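超细纤维毛巾的洗涤、晾干与折叠

栏目:家务与工具间 / 织物护理
整理:Ikhsan Kusuma
更新:2020年7月8日

超细纤维毛巾用久了变硬、掉毛、不吸水,多数情况出在洗涤和烘干环节,与毛巾本身的质量关系不大。以下按使用顺序说明,适用于厨房擦拭、玻璃清洁、车内除尘以及工具间日常清洁用的长毛圈和短毛圈毛巾。纯棉毛巾的处理方式不同,另见本栏“棉织物去味”一页。

一、先分类,再下水

超细纤维由聚酯和聚酰胺混纺而成,纤维经过开纤处理,截面有棱角,容易钩住灰尘,也容易钩住棉绒。与棉毛巾、绒布睡衣同洗,棉絮会嵌进毛圈根部,之后擦玻璃必然留毛。分类时至少分成以下几组:

玻璃与镜面用:单独洗,不与油污毛巾混放。
厨房台面用:可与灶具擦布同洗,水温略高。
灰尘与家具用:洗前先在室外抖净。
机油、蜡、抛光剂用:不回到家用洗衣机,单独桶洗。

颜色也要分。深灰和黑色毛巾初次洗涤会有浮色,前两次单独处理。建议按用途固定颜色,例如灰色只用于家具和柜面,蓝色只用于玻璃。颜色规则定下后写在柜门内侧,家里其他人照此取用。

二、水温与洗涤剂

水温30至40摄氏度。油污较重的可提高到60摄氏度,洗前查看洗标,以洗标上限为准。超过上限后纤维末端受热变形,手感发涩,这种变化不可恢复。

洗涤剂用普通中性洗衣液,用量取平时的一半。不用以下几类:

柔顺剂。其成分附着在纤维表面,直接降低吸水性。
含氯漂白剂。会使聚酰胺部分发黄、变脆。
皂粉和肥皂。在硬水地区容易形成皂垢,沉积在毛圈中。

已经用过柔顺剂的毛巾,可用温水加少量洗洁精浸泡半小时,揉洗后漂洗到水面不再起泡。一次不够就重复一次。白醋可用于去除轻度水垢,用量为每升水一汤匙,浸泡十五分钟后漂净。白醋不得与含氯漂白剂先后接触同一盆水。

洗衣机选择普通或轻柔程序,滚筒装到三分之二为止。装得过满,毛圈之间的颗粒冲不出来。手洗时按压,不要对拧;局部污渍用软毛刷顺着一个方向刷。

三、脱水与晾晒

脱水转速800转以下即可。超细纤维本身保水不牢,中速脱水后已接近半干。

自然晾干最稳妥。晾前提起两角抖几下,使毛圈竖起,再搭到晾杆上。搭的位置放在毛巾中线,避免单角悬挂;单角悬挂时水向下集中,下角干得慢,边带也会被拉长。晾在通风阴凉处,避开直射阳光和正在烘烤的炉灶。

使用烘干机时选低温档,时间以刚好干透为准。烘干前清理滤网,滤网上的棉绒同样会粘回毛巾。不放烘干纸,其作用等同于柔顺剂。

四、折叠前的整理

干透后再叠。手背贴住最厚的部位,若有凉感,说明里层仍含水分,继续晾。叠起后闷在柜内的潮气是异味的主要来源。

厚毛巾先理边,后对折。抓住一角提起,另一只手把对侧的布面理顺,看清边带的走向再放下。边带若卷进折线里,叠好后会形成一道硬棱,码放时向一侧倾倒。
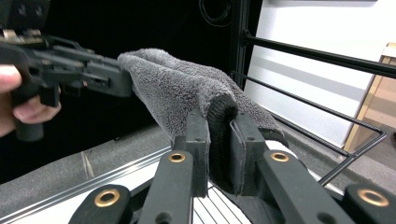 图:灰色超细纤维毛巾,一角夹起,折弯处可见颜色较深的边带。

放平后用手掌从中间向两边推,把空气赶出,但不要用力压实毛圈。毛巾边缘起毛属于正常磨损,有长线头时用剪刀贴根剪断,不要扯。扯线会带出一排毛圈。

五、折叠方法

1. 三折法。适用于抽屉收纳。长边向内折三分之一,另一侧盖上,再横向对折一次。折口朝上竖放,取一条时不牵动旁边的。

2. 四分法。适用于擦拭作业。对折再对折,得到四层。擦完一面翻一面,正反加上内侧展开后的各面共有八个可用面。擦车漆或屏幕时,落过地的毛巾直接退出使用,不再翻面。

3. 卷法。适用于窄格或筒形容器。先对折成长条,从一端卷起,尾端塞入或朝下放。厚绒毛巾卷得过紧,毛圈会压倒,卷到能自行保持形状即可。

三种方法可以并用,同一格内只用一种。不同折法混放时高度不齐,容易滑落。

六、收纳

毛巾放在封闭的抽屉或带盖盒中,避免落灰。工具间内尤其注意远离砂轮、锯台和打磨区。金属屑一旦进入毛圈,清洗难以完全去除,再擦漆面会留下划痕。怀疑沾过金属屑的毛巾,剪掉一角作记号,今后只用于擦地或擦工具外壳。

每格预留2指宽的空隙,便于通风和抽取。新洗的放在后面,先用前面的,轮换使用,磨损较为均匀。木抽屉底部垫一层白纸,防止木屑和漆味沾染。梅雨季节可放一小袋干燥剂,6月检查一次,结块即换。

七、何时更换

出现以下任一情况即降级使用:

滴水测试不合格。在平面上滴少许水,毛巾平铺拖过,水被推开而未被吸走,按第二节方法处理后仍无改善。
手感持续发硬,毛圈倒伏,抖动和低温烘干后不能恢复。
边带开线超过4厘米。
有无法去除的油味或焦味。

降级顺序为:玻璃,家具,厨房地面,工具间,最后丢弃。降级后不再升回原用途,洗净也不例外。

八、常见问题

擦完玻璃有水痕。多为毛巾过湿或洗涤剂残留。先用微湿的一条擦拭,再用干的一条收水。仍有水痕时,把毛巾用清水多漂洗一遍。

毛巾粘手。手部干燥起皮时,纤维末端会钩住皮肤,不代表毛巾损坏。戴薄手套或涂护手霜并等其吸收后再操作。玻璃用毛巾不要接触护手霜。

静电吸灰。烘干过度所致,缩短烘干时间,取出后立即抖开。

新毛巾是否要先洗。要洗。出厂时带有浮毛和浮色,先用清水洗一遍,不加洗涤剂,晾干后再用。

能否用微波炉消毒。不可以。合成纤维局部过热会熔融,含有金属线的标签还可能打火。需要消毒时按洗标允许的最高水温洗涤,并充分晾干。

相关页面:棉织物去味;抽屉隔板尺寸的确定;工具间除尘顺序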